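Review: Javell hand-held gripper pair, ten weeks in

By Boglárka Szénási
Posted May 6, 2025

I have wanted to write this one up since January, when our pair of Javell grippers came out of the box and I lost a whole afternoon to picking up everything within reach. Pens, tape, my own glasses. They're that kind of tool!

Quick background for anyone shopping. The Javell set is two grippers, left and right, that you hold in your hands and work by squeezing. You do the chore yourself, the grippers record what you did, and the recordings go off to train a robot arm. We bought the wired version with the Monero recording software, which is sold separately (grumble). Before this we were steering a full arm around for every recording, and a good day got us maybe a third of what we get now.

Most of my testing has been with kitchen tools and a utensil stand, the little coat-rack kind with hooks at the top. Take a spatula off, put a spatula back, lay one on the table, pick it up again. It sounds dull and I still like doing it. Hooks are a great test because the hole in the handle is small and you have to come in at the right angle or the whole thing swings away from you.

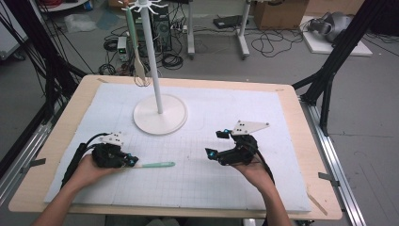
Setup and comfort

Getting going took me 26 minutes with the manual open, and that includes hunting for a cable tie. Each gripper has its own cable, and the cables are thick. You will want them behind your wrists and well clear of the table before you start, or you'll drag one through your work at the worst moment. Mohsin Butt tapes his to his sleeve. I just got used to mine.

The bodies are bulky. I have small hands and expected to hate that, but the balance is good and the squeeze is light, so my fingers never cramped. My forearms do get tired. I take a break after every 10 recordings and that keeps me happy for a full morning. Howard Sedgwick, who has hands like oven mitts, goes twice as long and looks smug about it.

The mounting plates on top are easy to live with. They screw on, they stay on, and I haven't had one work itself loose yet.

How they grip

Wonderful, mostly. The finger pads on ours are faced with a dark fuzzy material, and on slim plastic handles it holds far better than the bare fingers did. A spatula held by the very end of its handle droops a little and then stays put, so you can carry it sideways across the table without that awful slow slide. I tried the same move with the Durrani pair that Haris Gondal has on loan and dropped it 4 times in a row.

Picking up from a flat surface is where you need practice. A thin handle lying flush on the table gives you very little to get hold of, and I found it much easier when one end of the thing is resting on something. The foot of the stand does the job nicely. Open wide, come down over the handle, close slowly. By the second day I had stopped thinking about it, and that was the moment I really fell for these. 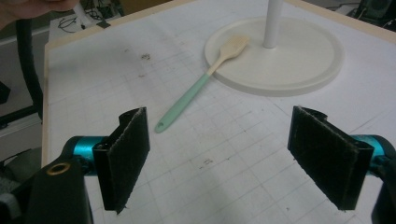 Fingers open over the mint-green spatula, blade propped on the foot of the stand.

The pads do wear. Ours have gone ragged at the edges and they pick up lint like a black sweater. A spare set has six pads in it, and I'd order one along with the grippers.

What I'd change

A wireless option, please. A slightly slimmer body for those of us with small hands. And the software should come in the box. Shafiq Miah would add that the manual's section on calibration is out of order (do the right gripper first, whatever page 4 tells you), and he's correct.

Would I buy them again? Yes, tomorrow. They made recording something I look forward to, and the people here who swore they'd never touch the stuff now ask when it's their turn. If you already own a Retent dock, check the plug before you order, as ours needed an adapter.

Related reviews
Durrani gripper pair: first impressions
Retent charging dock, long-term notes
Monero recording software: is the paid version worth it?
Best tape for foam work boards

Contact the reviews desk | © 2025 Boglárka Szénási | Back to top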